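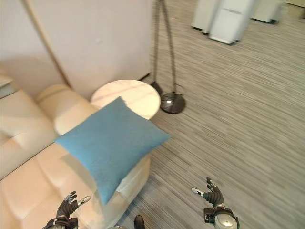

5.3 Soft Goods in the Living Room

The third group of tasks deals with the things people leave on and near a sofa: throw pillows and a light blanket. We chose it for two reasons. These items come up in almost every list of chores that people say they would hand over to a machine, and they have no fixed shape, so a grasp that works once may not work again a minute later. The kitchen tasks in the previous section used mostly rigid objects, and the results there should not be read as a guide to what follows.

All runs used the Bincombe platform with both arms and the same hands as in the earlier tasks. The policy was trained on 3,000 teleoperated demonstrations, collected in the Junen test apartment by operators who took turns in short shifts. Demonstrations that ended with the item on the floor were kept in the set if the operator picked it up again. We left out those where the operator gave up. An early version of the policy was trained without the recoveries, and it tended to stop moving after a dropped pillow, with both hands held in front of the seat.

Each trial started from one of several layouts drawn up by Marianna Pietrzak, who took no part in training. A layout gave the starting place of every item and the place where it should end up. For a pillow, the goal was to have it standing against the backrest with its lower edge on the seat. For the blanket, the goal was to have it folded once and laid over a seat or an arm. The folding goal was kept loose on purpose. An early draft asked for matched corners, and our own operators could not meet it reliably through the teleoperation rig.

We ran 188 trials. A trial ended when the robot reported that it was done, when the safety operator stopped it, or when 40 seconds passed with no contact between a hand and an item. There was no limit on total time, and some blanket trials ran long enough that a person would have lost patience and done the job.

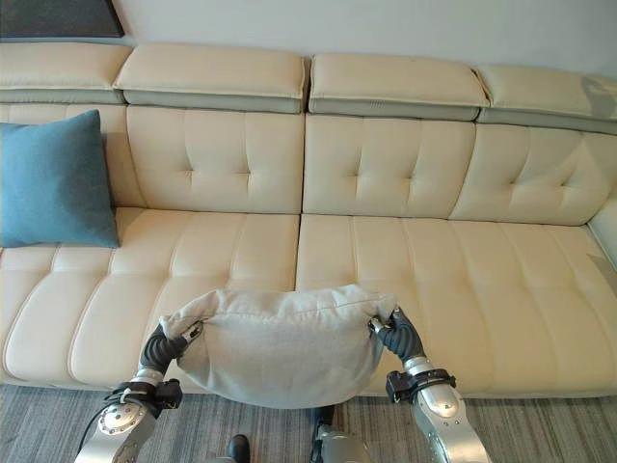
Pillows were the easier half of the task. The policy learned a two-handed hold, one hand at each end, and used it in most trials even when the pillow was small enough for one hand. The hold has some clear benefits. It keeps the pillow from swinging while the base turns, and it lets the robot set both lower corners down close together. It also has a cost. The hands end up in front of the seat, and from the head camera the pillow can cover the spot where it is supposed to go. Placement then depends on what the robot saw before the lift. When the base drifted during the approach, the pillow was placed off to one side by the same amount.

The filling mattered more than the cover. Firm pillows kept their outline between the hands and could be set upright in a single motion. Soft ones sagged in the middle, and the sagging part reached the seat before the ends did. The policy responded by continuing to lower its arms, which folded the pillow under itself. In the better trials it then let go with one hand and pulled the top edge up with the other. This motion appears often in the demonstrations, and we did not script it.

Handing a pillow from one hand to the other was a weak point throughout. The hands have to come close together, and the fingers of the receiving hand sometimes closed on the cover alone with no filling behind it. Such a grasp holds while the arm moves slowly. Raising arm speed to the setting used for the kitchen tasks made these drops common enough that we went back to the slower setting for every trial reported in this section.

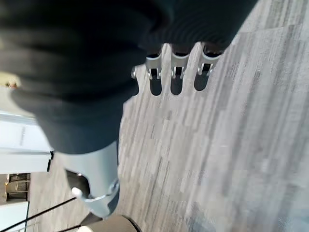
Hand shape before contact turned out to be a useful early sign of trouble. Cempaka Lau reviewed the wrist recordings and marked the point in each trial at which she could tell how the grasp would go. In many failed trials she could tell before the hand touched anything, from the thumb. If the thumb was too far across the palm on the way down, the fingers pushed the fabric away when they closed. If it was well clear of the fingers, the fabric had room to enter. We tried a simple check that reopened the hand when the thumb angle fell outside the range seen in successful grasps. It reduced the number of empty closures and added a short pause to each attempt. The check is turned on in the results given in Table 2.

The blanket was harder at every stage. The first problem is finding an edge. A blanket dropped on a seat has many ridges that look like edges to the cameras, and a pinch on a ridge lifts a cone of fabric with the real edges still hanging below it. The policy did not appear to tell the two apart. After a ridge pinch it carried on with the fold as if it had a corner, and the result was a heap in a slightly different place. Adding the wrist cameras to the policy's input helped at the point of contact, since the thumb and the gathered fabric are both in view there, but it did little for the choice of where to reach.
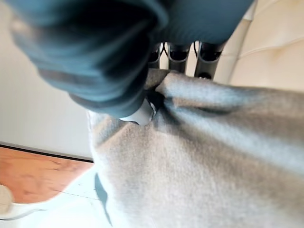 Figure 4. Wrist camera view during the soft goods task. Light gray fleece is pinched and gathered beside the white part of the gripper, with black finger segments just above.

The second problem is letting go. Fleece has a brushed surface, and it stayed caught on the fingers after the hand opened in a number of trials. The arm then pulled back and took the blanket with it. Operators deal with this in the demonstrations by opening the hand, waiting, and moving it sideways before lifting. The policy copied the opening and the lifting. It copied the sideways motion only now and then, which may be because operators differ in which direction they choose. We tested the same layouts with a smooth cotton throw and saw fewer cases of this kind, so the surface of the fabric seems to explain a good part of it.

For comparison we also ran the Salazar scripted controller, which uses a fixed sequence of grasp, lift and place with no learning. On firm pillows it was faster than our policy and about as reliable. On soft pillows it was worse, and on the blanket it did not complete a trial. Simulated results from Gririx are left out of this section. Its cloth model let fabric slide off the fingers too easily, and policies that looked good in simulation failed on release with the real hands.

Taken as household work, the pillow half of this task is close to usable if the owner does not mind the pace and accepts a pillow that leans. The blanket half is not. A person still had to step in often enough that watching the robot took more effort than folding the blanket would have. Section 6 returns to the matter of supervision and compares the operator's time in this task with that in the kitchen tasks.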